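Families along the Sterell River are finally moving back in, December's flood behind them

February 2019

It has been a long, cold stretch for the people of Karkovness, but 80 families who left when the Sterell burst its banks in December have now been given the keys to repaired homes, and many spent the weekend carrying in boxes, kettles and bags of donated bedding.
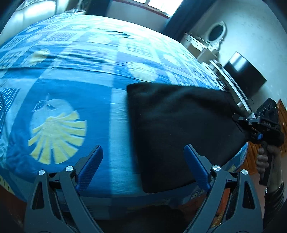

A patchwork-print bedspread in shades of blue.

The flood damaged 287 houses in the town and in Farkas, just downstream, and 122 of them still need new floors or wiring. The shelter at the Plovard school, where neighbors cooked and ate together all through the holidays, will stay open for 5 more weeks, and hot meals will be served there every evening to anyone who would like one, whether they sleep there or not.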